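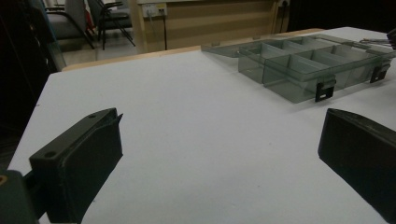
Figure 4. Fingers open over a white work surface, organizer with the lid folded back.

4. Preparing the table and making the first recording

This section explains how to prepare the work table for the Zolluma hand-held gripper and how to make a first recording of a sorting task. Please read it completely before you switch on the tool. It is assumed that you have already mounted the fingers (section 2) and installed the Plinolance software on your computer (section 3).

4.1 What you need

Zolluma gripper with both fingers mounted
Charged battery pack
Computer with Plinolance installed
A table with a plain, matte top
A compartment organizer with a lid that opens fully
Small parts for sorting, for example screws, spacers or cable clips
A soft, dry cloth

The parts should be of a size that you can hold easily between two fingertips. Very thin parts, such as flat washers, are difficult to pick up from a smooth table. We recommend that you leave them for later, when you have some practice with the tool.

4.2 Preparing the table

1. Remove everything from the area where you will pick and place. Tools may stay on the table, but they must lie outside of the path of your hand.

2. Wipe the table with the dry cloth. Small specks do not disturb the recording. Sticky spots do, as they can hold a part in place while you try to lift it.

3. Put the organizer on the table and open the latches. Fold the lid back until it lies flat on the table. If the lid of your organizer does not stay flat by itself, remove it or fix it with a piece of tape.

4. Turn the organizer a little, so that it stands at an angle to you. With this position you can reach the cells from one side and the fingers do not hide the cell that you want to fill.

5. Check that the latches do not stand in the way of the fingers. A latch that hangs below the rim can be caught when you move the tool close to the front wall.

6. Empty all cells before the first recording.

Note: Transparent and smoky plastic can be used. On a light table the partition walls are usually visible enough. If Plinolance shows the message "Low edge contrast," increase the room light or lay a sheet of plain paper under the organizer.

Note: The background of the room does not need to be empty. Chairs, cabinets and cables may remain where they are. Avoid only moving things, such as a running fan or people who walk behind the table.

4.3 Light

Even light is more important than strong light. Ceiling light is normally sufficient. Do not point a desk lamp directly at the table, because the bright spot on a white top can make small metal parts disappear in the picture. Dark corners behind the table are allowed.

If you work near a window, close the blind. The daylight in December changes quickly in the afternoon, and recordings from the same task will then look very different from each other.

4.4 Checking the fingers

1. Hold the gripper with the camera on the upper side and the fingers pointing away from you.

2. Release the trigger completely. The fingers must open to the full width of 58 mm. If they stop earlier, look for dirt in the guide rail and clean it as described in section 7.

3. Press the trigger slowly until the fingers touch. The inner faces must meet without a step. If one finger stands higher than the other, loosen its two screws by a half turn, align it and tighten the screws again.

4. Open the live view in Plinolance. Both fingertips must be visible in the lower part of the picture, one on the left and one on the right. It is normal that the rear part of the fingers is outside of the picture.

5. Select "Set opening" and follow the two instructions on the screen (fully open, fully closed). The value is saved in the tool and remains there after you change the battery.

CAUTION: Risk of pinching. Do not put your own fingers between the gripper fingers while the battery is connected. Remove the battery before you align or exchange them.

CAUTION: Do not tighten the finger screws with a power tool. The thread can be damaged, and this damage is not covered by the warranty.

4.5 Making the first recording

1. Lay two or three parts on the table in front of the organizer. Leave a hand's width between them.

2. Hold the gripper above the free area of the table with the fingers open. This is the start position. Every recording of the same task should begin in a similar position.

3. Press the record button briefly. The tool gives one short tone.

4. Wait one second, then move to the first part. Move calmly, at the speed with which you would put down a full cup.

5. Close the fingers on the part, lift it and carry it over the rim of the organizer. Keep enough distance from the partition walls.

6. Lower the part into the cell and open the fingers. Do not drop it from above, as it can jump into the next cell.

7. Repeat steps 4 to 6 for the other parts. Then return to the start position and press the record button again. The tool gives two short tones.

Note: If you lose a part on the way, do not stop. Pick it up again and continue. Such corrections are useful for the later training. Delete a recording only when the part has fallen from the table or when your free hand came into the picture.

4.6 Checking the recording

Connect the gripper to the computer and open the list "Recordings." Your new recording appears at the top. Play it once from the beginning to the end and check the following points:

Both fingers are visible during the whole recording.
The organizer has not moved when you touched it.
The finger opening shown in the lower bar follows the movement in the picture.

If the organizer has moved, put a thin anti-slip mat under it and record again.

4.7 Problems and what to do

Live view stays black
Remove the lens cover. If the view is still black, disconnect the cable, wait ten seconds and connect it again.

Message 661 appears
The finger opening was not set. Repeat 4.4, steps 2 to 5.

The part slips out of the fingers
Clean the inner faces with the dry cloth. Do not use alcohol. For smooth metal parts you can order the soft pads from Hollenstein, our spare parts partner.

The picture shakes strongly
Support your elbow on the table edge, or hold the tool with both hands. The second hand must stay behind the camera.

If the problem is not in this list, please write to the service desk in Oditz, attention Flurina Ortner, and include the serial number of the gripper and one recording that shows the fault. The serial number is printed inside the battery compartment.

Continue with section 5, "Recording a series."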